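Plaven Textile Collection Expands to Household Linens in July

Residents will be able to recycle a wider range of fabric items through the city program

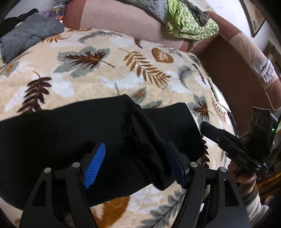

The Plaven Department of Public Works will begin accepting blankets, towels, curtains and bed linens at its textile collection points in July. Until now the program has been limited to clothing and paired shoes.

The change follows a trial at 3 sites in the Mirkus district, where residents were invited to bring household fabrics along with their usual donations. Items received during the trial were sorted at the Skaneo facility and either passed on for reuse or sent for processing into insulation and cleaning cloths.

Under the new rules, all 23 collection points in the city will take household linens. Items must be clean, dry and placed in a closed bag weighing no more than 15 pounds. Worn or torn pieces are acceptable. Pillows, comforters with down filling, carpets and fabric soiled with oil or paint will not be accepted and should go out with regular trash.

Collection points will remain open daily until 7 p.m. Residents who are unable to reach one may request a home pickup — the service is free for households with 2 bags or more — by calling the department on weekdays before 11 a.m.

Dhanial Street residents should note that their collection point is closed for paving work and will reopen in August. Bags should not be left at the site before that time.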